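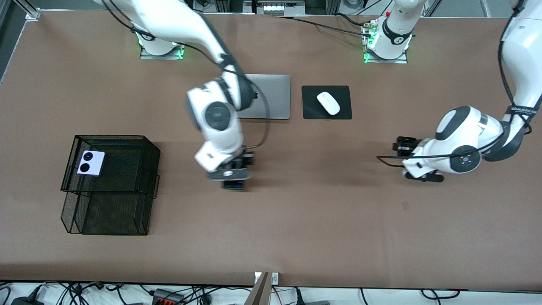 Two-arm table at Plostine: laptop, mouse and pad, mesh tray with phone.

To: cell-practice list
Date: April 25, 2019
Subject: Re: Personal items inside the reach line

> Section 4 of the Plirkum draft says "no loose items within
> reach of either arm." Does that cover the objects the arms
> are supposed to handle? As written, we would be in breach
> every time we did any work.

Yes, I noticed that too. The Lu site has been in full compliance since October, mostly by being out of service.

I'd suggest we borrow the Sokus wording: anything inside the reach line is either on the task sheet or off the table. A phone in a tray is fine if the sheet says phone in a tray. A phone because you were checking your messages is a finding, and you get to fill out the form, which now runs to 2 pages.

Cables need their own line. The draft spends 180 words on signage and none on the power strip on the floor, and I know which of those I'm likelier to trip on. Arm cables should be checked at the elbow and wrist before each run – through the full range, please, with the speed turned down.

I'd also drop the 800 mm figure until someone can tell me where it's measured from. Base center? Mounting plate? Table edge? I have heard all of them defended.

Comments to the list, please. My inbox is full.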